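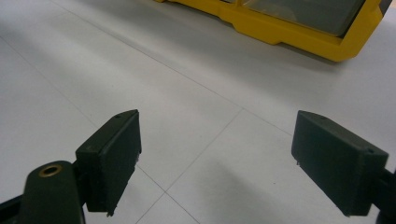

Govomlow Community Bell Ringers: members' list

Subject: Re: February quarter peal, and the new ropes
From: Wiebke Fuchs
Date: 13 December 2022

Hello all,

Wonderful news first: the ropes have come! All 8 of them, from Brinkmann, and they feel gorgeous in the hand (a bit stiff still, but that will go). I rang the treble for ten minutes last night purely for the pleasure of it and I'm afraid I got rather carried away.

Now to the message from Pralent, which I've left in below as I know some of you missed it:

> Could we try for a quarter peal in February? I'd love it to be
> Grandsire Triples, as we've got the band for it at last. My only
> worry is the tenor. The last time I rang her for that long I
> couldn't lift a teacup the next day. Also, are we doing anything
> about the noise? It was very loud up there at the open evening.
> Pralent

Yes, yes and yes! Grandsire Triples would be a joy. I'd allow 52 minutes, given how we ring on a cold morning, and I'm happy to call it if no one else is itching to. The tenor can go to anybody who fancies her; do shout.

On the noise, the trapdoor is the culprit. With it shut the ringing room is really quite pleasant. But anyone going up among the bells while they're being rung for testing must wear ear protection, and foam plugs are fine if you roll them thin and let them swell properly before you let go.

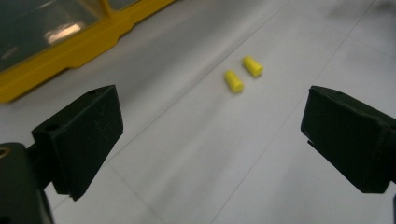 DATES AND MONEY

The ropes came to rather more than we'd planned, so the rope fund now stands at 135 pounds. I'd like to see it back at 200 by the summer, and I have great hopes of the cake stall.

Practice carries on as normal until Christmas, half past seven, rounds first for the learners. Zuteo has printed fresh copies of the touches we're working on, so please bin your old ones (there was a mistake in the second bob!).

Send me your names for the quarter by the end of next week if you can. I can't wait!

Wiebke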